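How Do You Teach a Robot to Fold Laundry?

A robot does not know how to fold a shirt. It does not know what a shirt is. When it leaves the factory it has motors, wires, a computer and usually a camera or two, and that is all. Somebody has to show it what to do.

You learned to fold clothes by watching a grown-up and trying it yourself. Robots can learn in a similar way. People do the job while the robot, or a tool that works like the robot's hand, keeps a record of every move. Then a computer studies the record.

Why not just write instructions?

For a long time, people told robots what to do by writing a list of steps in computer code. Move the arm forward. Close the hand. Lift. This works well in a car factory, where each part arrives in the same spot and has the same shape.

Cloth is different. Drop a T-shirt on the floor ten times and it will land in a new shape each time. It bends, slides and bunches up. A list of steps that works for one pile will not work for the next one. It would take far too long to write a list for every shape a T-shirt can make.

So people who work on this kind of robot often use showing in place of telling. One turn at showing a job is called a demonstration.

Three ways to show a robot

1. Move the robot's arm yourself.

Some robot arms can be set so they go loose and easy to push. A person takes hold of the arm and guides it through the job, a bit like an adult guiding a small child's hand to write the letter A. Sensors in the joints measure how far each one bends. Later the robot can repeat the same path.

This is a good way to teach simple jobs, such as moving a cup from a shelf to a table. It is harder with two arms, and a big arm can be tiring to push for a whole morning.

2. Drive the robot by remote control.

The person sits or stands near the robot and holds controllers. When the person's hands move, the robot's hands move too. The word for this is teleoperation. "Tele" means "far away," and the person can be in the same room or in another town.

Ekow Abubakari drives a two-armed robot at a workshop called Moodley. His first try at folding a dish towel took 11 minutes. "I could see the towel, but I couldn't feel it," he says. "I kept closing the hand on nothing." With practice he got faster, but he still says it is like picking up socks while wearing oven mitts.

3. Carry the robot's hand without the robot.

The part of a robot that grabs things is called a gripper. For this third way, people take a gripper off the robot, or build one just like it, and add a handle. Now a person can carry it anywhere and work it with their own fingers. A camera on the tool records what is in front of it.

The robot arm stays behind. The person can go into a real bedroom or a real kitchen and do real chores. That helps, as a robot that has only seen one table in one lab may get confused in a house.

Folding takes two grippers, one for each hand. The blue pads are the parts that touch the cloth. They do the job that your fingertips do when you pinch the corner of a blanket.

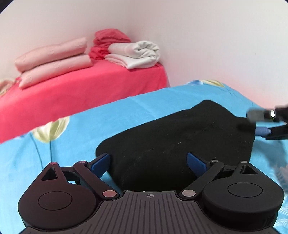 What does the computer learn from it?

A recording like this has two main parts. The first is what the camera saw. The second is what the gripper did: where it went, which way it tipped, and how far it was open or closed.

The computer puts these two parts together. It looks for patterns, such as "when the corner of the cloth is here, the gripper goes there." One demonstration is not enough to find a pattern. If you saw only one dog in your life, and it was brown, you might think all dogs were brown. The computer has the same problem. It needs plenty of folds, with different cloths, different beds and different light.

Nomvula Baloyi works on a project called Nestumow. Her group has collected nearly 3,000 demonstrations of folding. Some are very short. Some had to be thrown out.

What makes a good demonstration?

Anel Le Roux trains the people who carry the grippers. These are the rules she gives them on their first day:

Go at a steady speed. If you jerk the gripper, the picture blurs.

Keep the cloth where the camera can see it.

Use only the grippers. Do not reach in with your free fingers to fix a corner - the robot has no extra fingers to help it.

If you drop the cloth, pick it up and carry on. The robot will drop things too, and it needs to see how to start again.

Change things between turns. Use another towel, or stand on the other side of the bed.

The fourth rule surprises new people. They want every fold to be perfect. But a robot that has only seen perfect folds will not know what to do when something slips.

Then the robot has a try

After the computer has studied the recordings, the grippers go onto robot arms and the robot tries on its own. The first tries are often poor. It may grab two layers when it wanted one, or fold the air next to the towel. The group watches, works out which part went wrong, and records more demonstrations of that part.

Try it at home

You need two pairs of kitchen tongs, a small towel and a friend.

Hold one pair of tongs in each hand. Lay the towel flat on a bed and fold it in half, then in half again, touching it only with the tongs. Ask your friend to write down each move you make.

Now unfold the towel and swap. Your friend takes the tongs and follows the written moves exactly, without adding any. Did the towel end up the same?

Do it again, and this time let your friend watch you first and put the paper away. Which way worked better?

Words to know

Demonstration: one turn at showing a robot how to do a job.

Gripper: the part of a robot that holds things.

Sensor: a part that measures something, such as light or how far a joint has bent.

Teleoperation: driving a robot by remote control.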